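Drudance open day, Skernomton
Mar 14, 2021

Getting there

The Drudance works sits behind the bus depot at Werulside, a two-mile walk from Skernomton station if you trust the map and rather more if you trust me. I was given a visitor badge with someone else's name on it, and answered to Yadav until lunch.

The talk

Arvo Vuorinen runs the kitchen project and spoke for an hour without notes - or, as far as I could tell, a pause. The aim is an arm that can help in a canteen serving 600 meals a day. He showed us a graph of 1,000 practice runs, which climbed nicely and then sagged. The sag was put down to a change of crockery.

The kitchen

After the talk we went through to the demonstration kitchen, which is better equipped than mine. There were white pots lined up at the back of the worktop, and a tall stack of white plates off to one side. The arm's business was with a single blue plate. It got one finger against the rim, and a roomful of adults leaned forward as if at a penalty shoot-out.
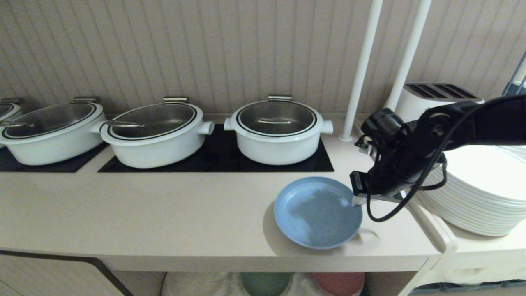
Tea and practical matters

Entry is free, but book early, as they only take 60. The next open day is in June. Biscuits were handed round by a human.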